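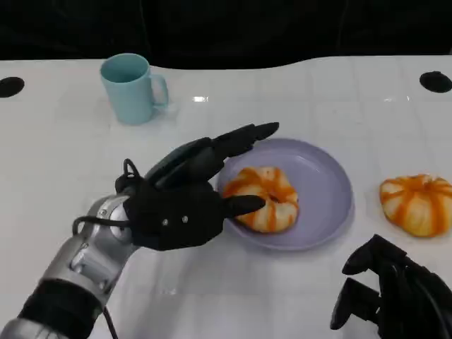

Planning and Budgeting for Robotic Equipment
Session 5: From wish list to purchase request

Reading time: 5 min

Instructor: Gheorghița Roman

Last session ended with the list of tasks each group wants its equipment to do. Today we turn that list into a budget. Bring your task sheet. If your group has not agreed on a task yet, use the tabletop food handling task from Session 3 and switch later.

1. Start with the task

Write the task in one sentence, with an object, an action and a place. "Move a bun from the table to a plate" is good enough. "Flexible food handling" is too vague to get a quote on, and a supplier will fill the gap with whatever is in stock.

Under the sentence, note:

- the heaviest object and the softest object
- the widest and narrowest object to be held
- whether one hand is enough or two are needed
- how far the farthest object is from the base of the arm
- how often the object changes

The softest object matters more than students expect. A two-jaw gripper handles a mug well and can crush a bun. A five-fingered hand gives more ways to hold both, but it costs more, has more parts to wear out and takes longer to program. For the example task, price both options before you decide.

2. One arm or two

A second arm does not simply double the price of the first. You pay again for the arm and the hand. You may or may not pay again for the controller, the software license and the safety equipment. Ask each supplier which of these are shared and get the answer in writing.

Two arms also need a bigger table and a shared work area where both can reach without hitting each other. Draw this on paper to scale. Groups that skipped the drawing last September had to change their table order after it had been approved.

3. The hand is a separate line

Never bury the hand inside the price of the arm. It is the part most likely to be replaced, and the person approving the budget needs to see it. List these on their own lines:

- hand or gripper, left
- hand or gripper, right
- mounting plate or adapter
- fingertips or pads
- cables and connectors

Left and right hands are often different part numbers. If you want a spare, say which side.

Cables deserve more attention than they get. A cable that runs along the outside of an arm has to have enough slack for the wrist to turn, but a loose loop can catch on things. Ask how the supplier routes it, what a replacement costs and whether your own staff can fit it. For our practice quote, Skerar prices a replacement hand cable at $92. That is small next to the arm, but if the part has to be ordered, work stops until it comes.

4. Tables, lighting and background

These items are usually left out of a first draft. If your system uses cameras, the surface is part of the equipment. A glossy white table is easy to wipe down, but it throws back bright spots from the lights, and those can confuse a vision system. A matte surface avoids most of this. A plain dark backdrop helps separate the work area from the rest of the room.

Check the table for cable openings before you order. Cutting them afterward can void the warranty.

The practice quotes for a table with openings, delivered:

Borudura: $1506, matte top, delivery and assembly included
Begović: $917, glossy top, no assembly

Do not stop at the lower number. Add assembly, and add the cost of diffused lighting if you pick the glossy top. Then compare.

5. Test objects

Students laugh at this line until they run out. A hand learning to pick up soft food will go through a lot of it. Real food dries out, changes shape and leaves crumbs in the joints. Imitation food lasts longer but may not have the same weight or give. Most projects need both: imitation pieces for setup and repeated trials, real ones for final checks.

Buy plates and mugs in sets of the same model. If one breaks halfway through and you replace it with a different shape, your earlier results are harder to compare. Record the color as well as the size.

6. Costs after purchase

Put these in a second table, by year:

- software license and updates
- service visits
- replacement fingertips, cables and screws
- staff training, including new staff
- test objects
- calibration

Jevden, the third supplier in the practice set, includes the first service visit and charges for every one after that. The other two charge from the start. Work out which is cheaper over 5 years, and state how many visits you assumed.

7. Homework

Complete the purchase request form for your group's task. Attach the scale drawing and the written answers about shared parts. Requests with a single total and no separate lines will be handed back unmarked.

Due Sun 17 March, by email or in the course box. We will go through two of the requests together at the start of Session 6, so bring a copy.

Contact: Gheorghița Roman, course office | Handouts may be copied for class use | Back to top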